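Jillham Visitor Lodging Association
Minutes of the regular meeting, 11th September

Present: Vittoria Valentini (chair), Benedetta Parisi, Yu-ting Kan, Ornella Galli
Absent: Žofie Charvát (sent written notes)

The meeting opened at 6:05 p.m. in the breakfast room of the Longo Guesthouse. Minutes of the last meeting were approved with one correction: the Rindis shuttle stops at the ferry dock, and the earlier minutes had it at the market.

1. Winter rates
Parisi reported that members had asked for one shared low-season rate. Galli was against it, as her rooms include breakfast and others do not. Agreed that each house sets its own rate and sends it to Kan for the brochure.

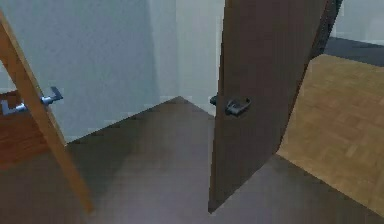

Guest room door with lever handle

2. Brochure
Kan has a quote from the printer for 2000 copies. The ferry office will take 25 for its rack and wants more before the holidays. Charvát's notes asked for the walking map to go on the back page. Agreed. Valentini asked that phone numbers be checked by each owner, as two were wrong last year.

Room listings will keep the same format: bed size, bath, parking, pets. Galli asked for a line on late arrival. Kan will try to fit it in.
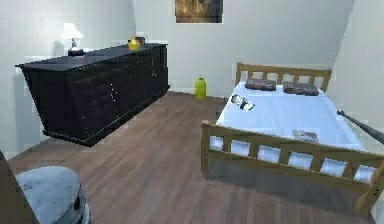 3. Shuttle from Wesemar
The operator will run the Wesemar shuttle on weekends through October. The last bus leaves at 9:40 p.m., and Parisi said guests on the late ferry miss it. She has written to the operator and has had no answer. Valentini will call.

Galli asked whether members could share a taxi account.

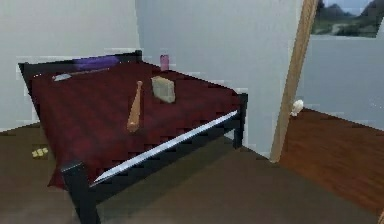

Kan said the taxi company needs a single name on the bill. Parisi offered to hold the account under her business until spring, with each house paying her monthly. Moved by Galli, second by Kan. Passed.

4. Dues
The balance is $3031. Three houses still owe for the year. Reminders go out this week.

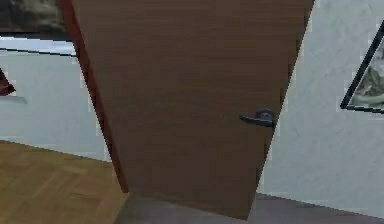 5. Other business
Charvát's notes asked about beach parking signs. Held over. The town office has 23 permits left for overnight guests, and members should apply directly.

Next meeting in October at Galli's. Adjourned 7:20 p.m.

Minutes taken by Yu-ting Kan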